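Masking patterned walls before cube detection

The Broteo detector finds the cube by colour, then fits a square to its top face. Patterned wall panels produce false contours, so the walls must be masked first.

Step 1. Save a reference view
Home both arms, then close the grippers to a small gap over the table. Place the green cube between them with the printed 2 facing up. Leave the whiteboard at the back; its lettering is used to check focus.

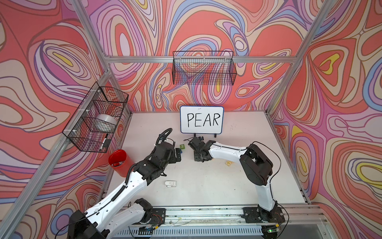
Step 2. Draw the mask
Open the view in the mask editor and trace the edge of the white tabletop. Exclude all three walls and both wire baskets. Save the polygon as table_mask.

Step 3. Set the filter
Set the median filter to 3 and the minimum contour length to 11. Lower values pick up scuffs on the table – higher ones lose the cube when a finger covers one corner.

Step 4. Run the planner dry
Start the planner with motion disabled and check that a single target is listed. If there are more, return to step 2.

Contact: Korkor Aryee, Dramville | © Broteo | Back to top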